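3.2 Tone in the coverage of celebrity court cases

The second part of our material consists of entertainment news items that report on an actor or a musician who has a problem with the law. We collected 255 items from the online pages of regional newspapers and from two gossip columns, the Liswood column and the Lorncombe column. An item was kept when it named at least one legal step, such as an arrest, a warrant, a hearing or a settlement. Items that only repeated an agency text without any change were removed before this number was reached.

Each item was read by two coders. They marked every sentence as report, comment or joke. A sentence was a report if it gave a fact that could in principle be checked, for example the date of a hearing. It was a comment if the writer judged the person or the case. It was a joke if the effect of the sentence depended on a known role, a film title, a song text or a nickname. In total the coders marked 2720 sentences. When they did not agree, the sentence was discussed with the second author, and his decision was used in the tables.

The category of joke caused the most difficulty. Many writers put the joke inside a sentence which also carries the main fact, so that the reader learns about the charge and laughs in the same moment. Cabrera proposed to split such sentences at the comma, but after a trial in January we gave up this idea. The parts became too short, and the coders said that they lost the sense of who was speaking. We therefore gave these sentences a double mark, and they are counted once under report and once under joke. This is also why the columns in our tables do not add up to the number of sentences.

Figure 3. Home setting. 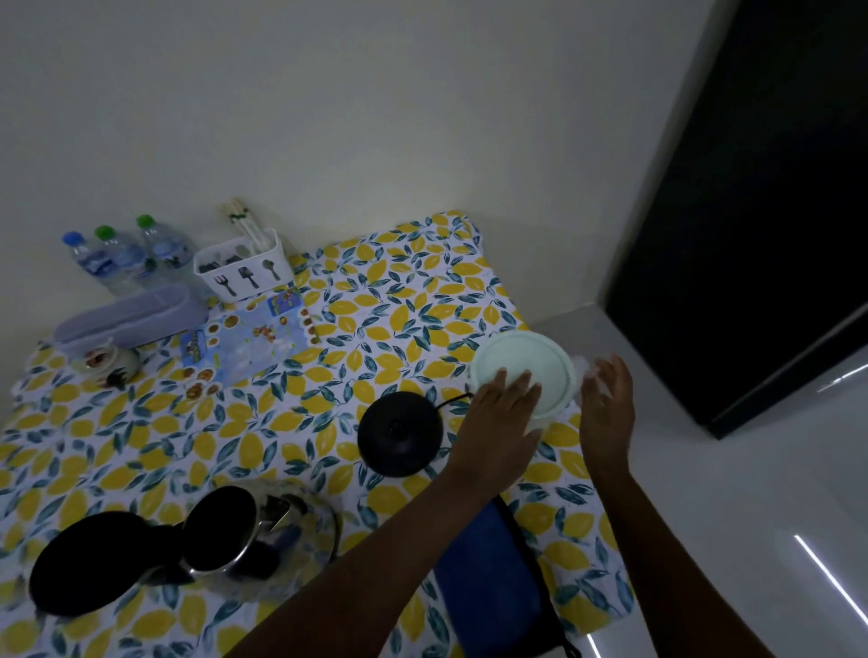

The double mark was used for 134 sentences. Most of them stand at the very beginning of an item, in the first or the second sentence. This agrees with the observation of Samonte, in his earlier study of television magazines, that the opening carries the attitude of the whole text and that later paragraphs return to a neutral style. In our items the return is often quite sudden. A writer may compare a singer to the villain of her own music video and then continue with three paragraphs on bail conditions, in which no opinion can be found at all.

We also looked at how the role and the real person are connected. In the Liswood column the connection is usually open: the writer names the film, names the character and says that the actor behaves in the same way. In the Lorncombe column it is more hidden. The character is not named, but a phrase from the film is used as if everybody knows it. For readers who do not know the film, such a sentence looks like a plain report, maybe a little strange. One of our coders had not seen most of the older comedies, and she marked 19 sentences as report which the other coder marked as joke. We kept these cases in a separate list — they are discussed in Section 4.

It should be said that the tone does not follow the seriousness of the charge in a simple way. We expected fewer jokes in items about violence, and this was the case. But we also expected many jokes in items about unpaid bills, and here the result was mixed. Some writers treated a debt to a hotel as pure comedy. Others wrote about it with visible sympathy, especially when the actor was older and had not worked for a long time. The age of the person was not part of our first coding plan, and we added it only when half of the items were finished, so the values for age in Table 5 should be read with care.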